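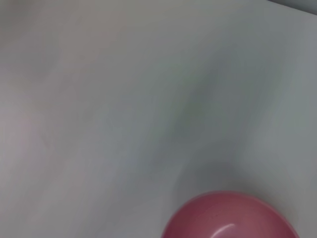

The pink bowl, on the table, with nothing in it.

Columns > Domestic Matters > The Clear Table

Filed under: Kitchens, Grumbling

In Defence of One Bowl on an Otherwise Bare Table

07/08/2019

My sister-in-law came to stay and asked, within an hour of taking her shoes off, when the rest of our things were arriving. We have lived here for two years. The rest of our things had been and gone, mostly to the charity shop, where I believe the fondue set is still waiting for somebody who is ready for it.

I should explain that I used to be a filler of tables. Give me a flat surface and I would give you post, a candle, the wrong batteries, a pepper mill shaped like a lighthouse and a plant on its last warning. We ate at one corner with our elbows in. When guests came the whole lot was carried upstairs in a laundry basket and left on the bed, so that every dinner party ended with us digging our way to sleep.

Then we moved to Mernedden, the removal van went to the wrong end of the county, and for 17 days we had a table and very little to put on it. I bought a pink bowl. I ate porridge out of it, then soup, then on one low evening a boiled egg that rolled about like a marble. I have seldom been so calm. When the boxes turned up I looked at them the way you look at relatives on a doorstep.

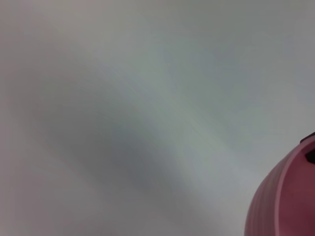
The trouble with fruit

People can't leave a bowl alone. They see one with nothing in it and want to help. My neighbour Ghiță brings lemons. My mother brings those wooden balls that smell of a hotel corridor. Within a week of any visit the bowl has keys in it, and a bowl with keys in it is a drawer that has got above itself.

The magazines are worse. Batenari, the homeware people, sent me a catalogue in October with a section on "styling your vessel". It wanted moss. I read it standing up, in my coat, and I'm still cross. You can't eat cereal out of moss, and by the time you've moved the moss to somewhere safe you've invented another surface with things on it.

I'm told a pale table is impractical and shows everything. Well, yes. I like that it does. On the old one, which was dark and heavily patterned, a splash of gravy could live for months under an assumed name. Now I wipe it up, grumbling, and get on with the afternoon.

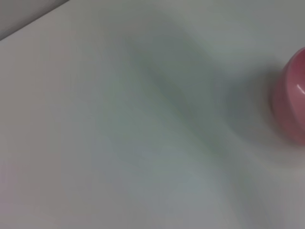

My sister-in-law, to be fair to her, did come round a little by the end of her stay. She said the kitchen was restful, in the voice people use for a dentist's waiting room. She also left behind a set of six Trolum placemats with herons on, wrapped, with a card. They are in the airing cupboard. I take them out when she visits and lay them round the bowl, and the two of us sit there admiring the herons.

3 comments

Sivaprasad Chacko
I have the opposite problem, a wife who clears the table while I'm still using it. Twice I've lost a sandwich.

moorside_jen
What do you do with your post though? Serious question. Mine breeds.

Teapot Annie
If the fondue set was orange I bought it, and it leaks.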